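Getting your gripper width signal to line up with your video

If you record demos with a hand-held gripper, you end up with two streams that don't agree on what time it is. The video comes off the fisheye camera, the finger width comes from somewhere else, and if they're out of step your policy learns to close its fingers a bit early or a bit late. I lost most of a week to this before Rafia Niazi looked over my shoulder and asked why my width curve was moving before the fingers did. Good question!

I'm using Tuleo to read and resample the logs, but any tool that lets you shift one signal against another will do.

Step 1. Record a clap at the start. Open the fingers all the way, hold still, then shut and open them three times, quickly. Do it with the camera already running. Do another at the end of the take if you remember (I usually don't, and I usually regret it).

Step 2. Get a width from the pictures. Pick a spot on each finger that your tracker can hold on to, and measure the gap between the two in every frame. Undistort first, or the gap gets squashed as the fingers move towards the rim of the lens. Fingers wide apart give you the top of the curve, so it's worth checking a frame like this one by eye before you trust any numbers. 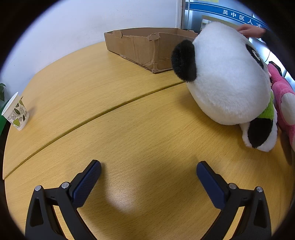

Do I need to calibrate the width in millimetres before I line things up?

Leave it for later. The matching step only cares about the shape of the two curves, so scale each one to run from 0 to 1 and carry on. You'll want millimetres when you come to train, but a wrong scale won't move your offset.

Step 3. Slide one curve over the other. Resample both to the same rate, then run a cross-correlation over the clap section only. Don't feed it the whole take — long stretches where the fingers are still just add mush. My first offset came out at 104 milliseconds, which explained a lot.

Step 4. Check for drift. Repeat step 3 on the clap at the end. If the two offsets differ by more than 12 milliseconds I stretch the width stream to fit, using a straight line between the two claps. Arif Seneviratne prefers to bin those takes altogether, and he may well be right, but he has more takes than I do.

Step 5. Write the offset into the take's settings file and leave the raw logs alone. I overwrote mine once. Tomás Vieira still had copies on the Skekine drive, thank goodness.

One last thing: if the correlation peak looks flat or has two humps, your claps were probably too evenly spaced. Make the gaps uneven next time, short then long, and the right peak should stand out.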